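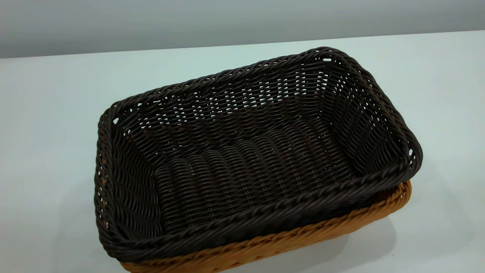 Ticket 2779 - Pile de perception / estimation de pose
Titre : Paniers imbriqués vus comme un seul objet, le planificateur demande une prise sur les deux bords à la fois
Ouvert par : Natsumi Sugawara
Assigné à : Tâm Ông
Composants : segmentation Nendell, planificateur de prise Peixoto, suivi Trakport
État : correctif fusionné, reste ouvert pour la question du suivi

Natsumi Sugawara
Bonjour à toutes et à tous, et pardon d'avance pour la longueur, j'ai préféré tout mettre d'un coup plutôt que de vous l'envoyer par petits morceaux comme la dernière fois. La tâche est la séparation de paniers : celui du dessus, brun foncé, est posé dans un panier plus clair, couleur miel, à peine plus grand. On demande au planificateur de retirer celui du dessus et de laisser l'autre sur la table. Depuis la mise à jour de la segmentation, je n'ai plus qu'un seul masque pour les deux. Le contour extérieur est très propre (il suit même joliment l'arrondi du coin en bas à droite, là où le bord tressé clair dépasse), mais il n'y a qu'une instance, un seul identifiant, et Peixoto propose donc une pince qui se referme sur les deux tresses ensemble.

Ce que j'ai dans le journal :

[perception] instances=1 label=basket score=0.94
[perception] depth_holes: high, region=inner_wall_back
[grasp] candidate 0: rim, width over limit, rejected
[grasp] candidate 1: rim, merged edge, accepted
[planner] warning: support surface ambiguous

J'ai relancé avec l'ancien fichier de poids, celui de janvier, et je retrouve bien deux instances. Le calibrage n'a pas bougé entre les deux, j'ai vérifié la date du fichier.

Tâm Ông
Bonjour Natsumi, ne t'excuse surtout pas, c'est bien plus agréable à lire qu'un « ça marche plus ». Je prends le ticket. Pourrais-tu me dire si tu as gardé le remplissage de profondeur activé ? Avec un tressage ajouré comme celui-là, on voit le fond clair à travers les brins sur le haut de la paroi du fond, et j'ai dans l'idée que le filtre bouche tout cela un peu trop généreusement. Regarde aussi la valeur de merge_area_px dans ta configuration locale, s'il te plaît.

Natsumi Sugawara
Remplissage activé, oui, c'est la valeur par défaut chez nous. Pour merge_area_px j'ai 3000. Je n'y ai jamais touché, je te le promets !

Tâm Ông
Alors on tient peut-être un bout du fil. Dans l'ancienne version, ce paramètre s'exprimait à l'échelle réduite, avant agrandissement du masque. Dans la nouvelle, il s'applique directement à la pleine résolution, et la valeur par défaut a été revue en même temps que le code, mais les fichiers locaux écrasent la valeur par défaut. En bas, le panier clair se réduit à une bande de brins devant, son bord tressé en bas à droite et un mince liseré à gauche. Chacun de ces morceaux, pris séparément, passe sous ton seuil et se fait absorber par le voisin, c'est-à-dire par le panier brun. Pourrais-tu essayer avec 100, remplissage coupé, puis avec 100, remplissage activé ? Une chose à la fois, sinon on ne saura pas lequel des deux remercier.

Natsumi Sugawara
Fait, dans cet ordre.
100, remplissage coupé : deux instances, mais le masque du brun est mité sur la paroi du fond, avec plein de petits trous.
100, remplissage activé : deux instances, masque du brun bien plein. Le masque du clair est en deux morceaux, mais ils portent le même identifiant, donc cela me va.
Peixoto propose maintenant une prise sur le bord brun seul. Je n'ai pas encore lancé l'exécution sur le bras, je me suis arrêtée à la planification.

Jarlath Gilmartin
Je me permets de passer la tête par la porte, j'avais le ticket en copie. Attention à la profondeur d'insertion des doigts, même avec les bons masques. La tresse du panier du dessus déborde par-devant et recouvre en partie celle du dessous, donc le planificateur n'a aucune mesure directe du jeu entre les deux parois à cet endroit. Il l'extrapole, et il est d'un naturel optimiste. Chez Vekton nous avons fini par borner la descente dans le profil de l'objet avec rim_insert_max, et par interdire les candidats sur le grand côté quand deux instances se recouvrent. Je peux vous envoyer notre profil, il est assez court et commenté (en anglais, désolé).

Tâm Ông
Volontiers, merci Jarlath ! Je l'ajouterai à la branche. De mon côté, j'ai poussé un correctif qui fait deux choses : il refuse de démarrer si merge_area_px est hérité d'un ancien fichier sans numéro de schéma, et il affiche dans le journal la valeur réellement utilisée. J'aurais dû le prévoir dès le départ. Le schéma passe à la version 4.

Pour celles et ceux qui arrivent ici par la recherche, la marche à suivre est la suivante :
Mettre à jour la pile de perception.
Supprimer merge_area_px du fichier local, ou le redéfinir et ajouter schema: 4.
Laisser le remplissage de profondeur activé pour les objets tressés.
Vérifier dans le journal que l'on a bien instances=2 avant d'autoriser la prise.

Natsumi Sugawara
Mis à jour ce matin, ligne supprimée, j'ai bien instances=2 et l'avertissement sur la surface d'appui a disparu. Un grand merci à vous deux. Il me reste une petite bizarrerie côté Trakport : quand je rejoue la séquence enregistrée, les identifiants des deux paniers s'échangent de temps en temps, et le brun hérite du nom de l'autre. Je préfère ouvrir un second ticket ou je continue ici ?

Tâm Ông
Continue ici, l'historique est utile. Peux-tu joindre l'export du suivi, avec la colonne de couleur moyenne si elle est activée ? Entre un chocolat et un caramel, l'association devrait pouvoir trancher, et je soupçonne qu'elle ne regarde que le recouvrement des boîtes, lesquelles sont presque confondues.

Natsumi Sugawara
La colonne était désactivée. Je relance l'export avec et je le dépose lundi.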